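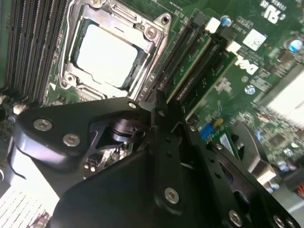 Is a thermal paste subscription a thing now?

Forums > Desktop Upkeep > Cooling and Noise
Print this thread | E-mail this thread
Tuesday, December 10, 2019, posted by Aarne Harju

I got an e-mail from Trisent offering to mail me a fresh tube of paste every six months. The pitch is that paste "ages out" and a desktop owner should redo it twice a year. My machine is an office tower from the Vodville outlet, green board, nothing fancy. It has run on the factory paste since I bought it and it idles where it always did.

So what is supposed to be aging? I asked their support for numbers and got a chart with no units on it. Has anyone here measured a difference on a normal work PC?

driftwood_pc wrote:
I did mine in November with the Driken paste. Dropped a few degrees under load. I also blew a felt mat of dust out of the heatsink the same afternoon, so take your pick.

Aarne Harju wrote:
That is my whole complaint. Every success story I find has a can of air in it somewhere.

mollusk wrote:
You're being too hard on it. Paste does dry out. I took the cooler off an old Aoki box last winter and it was like chalk under there, and that thing had been shutting itself off during video exports. New paste, no more shutdowns. I left the dust alone because there wasn't any.

Aarne Harju wrote:
Fine, how old was the Aoki?

mollusk wrote:
Old. Nine years, maybe ten.

Aarne Harju wrote:
So once in ten years, and they want to sell me twenty tubes.

The other thing I don't like is the opening and closing. Each time you go in you're unclipping fans, pulling on a cooler that's stuck to the chip, and leaning over a board full of small parts. I'd bet more desktops get hurt by twice-a-year maintenance than by old paste. No, I can't prove it either, but at least I'm not charging for it.

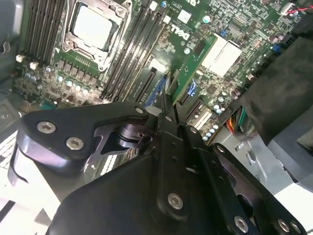
pell_grove wrote:
I'd take that bet. I look after roughly 200 desktops for a school district and we repaste only when a machine runs hot and cleaning it didn't help. Most years that's a handful. I can't remember the last one we broke doing it.

driftwood_pc wrote:
But you do this for a living. Somebody following a leaflet on the kitchen table is going to bend something.

mollusk wrote:
Or they'll be fine, like most people. You guys make it sound like surgery.

Aarne Harju wrote:
I'll give you that. It still isn't a job for the calendar. Log your temperatures, write them down someplace, and open the case when they move.

pell_grove wrote:
Agreed on that much. And cancel before the second tube ships, I hear they're slow about refunds.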